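Tuvar Community Help > Desktops and Parts > Old hardware

Taking an old tower apart for the first time - what order do I do things in?

Posted by gelwood_annie
Jul 17, 2026

Hi all! We have a pile of old desktop towers at work that have been sitting in a back room forever, and I've somehow become the person who strips them for usable parts. I've added memory to a computer exactly once in my life, so please be gentle.

What I want out of them is the hard drives, the memory and the power supplies if they're any good. A couple have graphics cards too. The rest goes to the recycler in September. My trouble is that I got the side off the first one and just sort of froze. There are wires going everywhere and I don't know what's holding what. Do I start with the drives? The power supply? And is it better to have the thing standing up or lying down? I tried it standing and kept dropping screws into the bottom of the case.

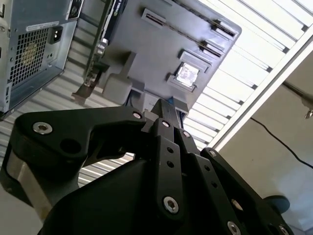
Also, is there anything in there that can hurt me? My brother-in-law says power supplies hold a charge and now I'm a bit spooked. I've got a Phillips screwdriver, a Stendero bit set that came with a bookshelf, and a lot of patience.

3 replies

Jonatan Hedlund

Lay it down! Open side up, on a bench or a table at a height you can lean over. You'll see everything at once and the screws stay where you drop them (mostly).

Your brother-in-law is right about the inside of the power supply. Unplug the computer from the wall, hold the power button in for a few seconds, and then never open the metal box itself. Taking the whole box out of the case is fine, people do it every day.

This is how I go about it, and I did a batch of 7 last winter without losing a finger:

1. Unplug everything from the back and touch bare metal on the case before you reach in.

2. Pull the data cables off the drives and the board. SATA plugs are small and flat, and some have a little metal clip you squeeze. Hold the plug and pull straight, don't yank the wire. The power plugs on the drives come off the same way, they're just wider and tend to be stiffer.

3. Now take the hard drives out. Some cases have trays that slide out once you pinch the sides, others want a screw or two. If there's a plastic latch on the bay for the optical drive, try sliding or lifting it gently before you go hunting for screws. Put the drives on something flat and keep them apart from the loose metal bits.
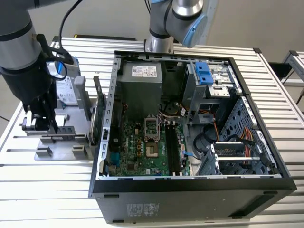
4. Graphics card next, if there is one. Undo the screw at the back bracket, then press the little catch at the end of the slot while you lift. People forget the catch and snap it.

5. Memory. Push the clips at the ends of each slot outward and the stick pops up. Hold it by the edges.

6. Power supply last. Trace every wire bundle back and unplug it from the board first, including the big wide plug, which is a pain and needs some wiggling. Then it's usually screws on the rear panel. Keep a hand under it if the case is upright, they're heavier than they look.

If you want the processor as well, do it after the memory and keep your fingers off the contacts, both on the chip and in the socket.

suwannarat_tech

just cut the wires lol, way faster

Barbara Kozłowski

Please don't cut the wires, she said she wants the power supplies.

Jonatan's order is pretty much mine, except I leave the memory until the power supply is out - I like having all that cable out of my way before I fiddle with small clips. Try both and see which suits you.

Two things I'd add. Write the wattage from the power supply label on a bit of tape and stick it where you can read it on the shelf. I had a 300 watt one go into a machine that needed a lot more and spent an evening blaming the board. And wipe the drives before they leave the building, or ask your IT person what they want done with them. Old office drives are full of things you don't want to be responsible for.

The bookshelf bit set will probably do. If a screw won't budge, swap to a bit that fits tighter before you push harder.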